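The Simulator Is Not Your Friend

Every few months somebody sends me a chart showing that a grasping policy trained in simulation now succeeds 97 times out of a hundred, and every few months I ask the same question, which is what it was asked to pick up. The answer is usually a block. Sometimes it is a block in a nicer color.

I have been writing control and planning code for robot arms long enough to have been wrong in both directions. I used to think simulators were toys. Then I spent a winter at Sowa debugging a motion planner on real hardware, breaking a wrist joint and a good deal of shelving, and I came around. You can't do this work without a simulator. My complaint is with what we let it tell us.

Take the planner we shipped at Sowa. It passed 1,000 randomized trials overnight with 7 failures, and we were pleased with ourselves. Kilian Camenzind, who had to install the thing, ran it on a real cell the next morning and it stalled on the third pick. The cause was dull. Our simulated camera delivered its picture at the exact moment the controller asked for one. The real one delivered it 55 milliseconds later, and the planner had been quietly relying on fresh data to correct its own sloppy approach path. None of the trials could have caught that. We had randomized friction, mass, lighting and block position. We had not randomized time.

People in the field will say this is a solved problem: add latency, add noise, add more variation. Fine. I have read those papers too. But you can only randomize what you have already thought of, and the list of things you have thought of is a list of your old bugs. Domenica Schnyder put it to me more politely when I complained to her last November. She said a simulator is a very good regression test and a very poor oracle, and that most teams buy it as the first and use it as the second.

The rendering doesn't help. A modern tool will give you soft shading and a glow if you want one, and the better it looks the more a manager believes it. I would happily trade all of that for an honest contact model. Most of the perception code I review is tested against views like this one, where the thing to be grasped is bright cyan and most of what lies behind it is close to white.

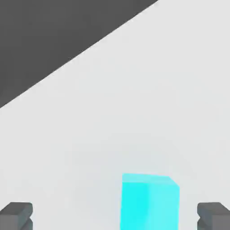 A segmentation network that can't find the target under those conditions should be sent home. One that can has told you very little about a bin of gray castings under a flickering tube, and yet both results go into the same column of the same spreadsheet. When I reviewed the Hekent tooling, the test suite had 240 cases and I could not find one where the object was the same color as its background. The engineers were not careless. High contrast makes the pipeline easy to debug, so the first case gets written that way, and the rest get copied from it.

What would I like to see? Failure logs published next to success rates, for a start. Noboru Hirose's group does this and their numbers look worse than everyone else's, and I trust them more. I'd like the timing assumptions written down where a reader can find them. And I'd like planning people to stop saying "zero-shot transfer" when they mean that a patient technician spent two weeks adjusting gains before the video was shot.

I don't expect much of it to happen. Simulated trials are cheap and a real cell costs money every hour it stands still, so the cheap number will keep going on the slide. Kilian still has the log from that third pick — he sends it to me whenever I announce that something is ready to ship.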